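Virnura Automation Support
Ticket 502: CPU handling cell, robotic disassembly line
Site: Rurkent
Category: Safe operation and handling practice
Priority: 3
Status: Pending customer confirmation

Reported issue

The Rurkent site reports that the arm enters a protective stop during processor removal and placement on desktop towers. The stop is logged as a force limit event. The shift lead requested permission to raise the limit. The request was passed to this office under the Dirnell handling rules, which require a review before any change to force, speed or reach.

Initial review

The cell was reviewed with the tower on its side, the side panel removed and the fixture plate next to the case on the slatted table. The reviewer was asked to compare the working layout with the approved cell drawing and to note any loose item within reach of the arm.

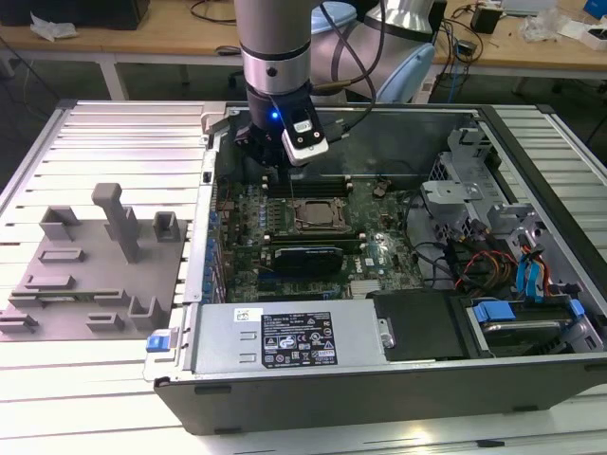 Arm over the open tower, fixture plate at left.

The following points were recorded.

1. The plate stands beside the case, as the drawing requires. The drawing also calls for the plate to be clamped. The site is asked to confirm the clamp torque in writing.

2. Loose cables and packaging are present on the bench behind the table. Rule 4 of the site procedure keeps the bench clear while the arm is enabled. These items are to be moved to storage before the next run.

3. The tool is used inside the chassis, close to cabling and sheet metal. Cables that cross the approach path must be tied back or removed first. In the wrist view, black cables come down to the top edge of the board, and the gripper overlaps the socket area and the inner ends of the memory slots. Approach speed in this zone is limited to 60 mm per second. The log shows 117 mm per second on the last two stops.
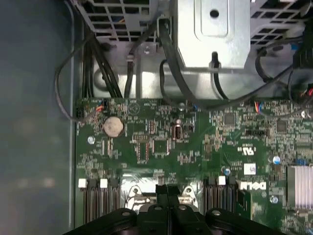

Cause

The speed setting had been copied from the open-table program to the in-case program. At the higher speed, light contact with a memory latch is enough to reach the force limit. The limit itself is correct and the stop function operated as designed. The request to raise the limit is declined.

A second matter came up during the review. The site procedure allows a processor to be set down on any flat surface if the program is interrupted. The Dirnell rules do not. A removed processor goes into its recess on the plate with the metal lid facing up, and it stays there until the program is restarted from a known position. The operator may not move it by hand while the arm is enabled.

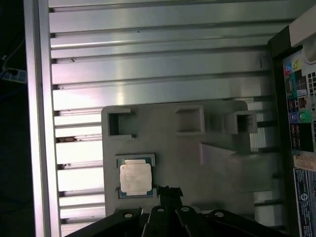

The restart position must also be recorded by the operator on the cell sheet, together with the program name and the time of the stop. Sheets from the past month show the program name only. Small debris in the table grooves should be cleared at the start of each shift, with the arm disabled and locked out – compressed air is not permitted near open boards.

Corrective action

The in-case program was restored from the Brabec backup and the approach speed set to 60 mm per second. The force limit was left unchanged. Ataberk Saraç, cell engineer, approved the restored program and instructed the site to run it under supervision, with one person at the enabling switch and no one else inside the marked area.

For transfers between the case and the plate, the processor is to be held by its two opposite sides. It must be lifted clear of the plate before any sideways motion begins. The substrate corners must remain free of the fingertips.
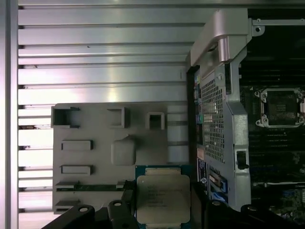 Processor held upright between the fingertips, tray at left and chassis at right.

Log

09:10 Request to raise force limit received from site.
10:25 Layout and wrist camera views reviewed.
11:40 Speed mismatch found in the in-case program.
13:05 Program restored from backup. Force limit unchanged.
14:30 Supervised running authorized.

Open items

Clamp torque confirmation – site.
Revised wording for interrupted programs – Virnura, due in April.
Completed cell sheets for the supervised runs – site.

The ticket will remain open until all three items are received. Further requests to change a safety setting should be filed as a new ticket and must include the stop log.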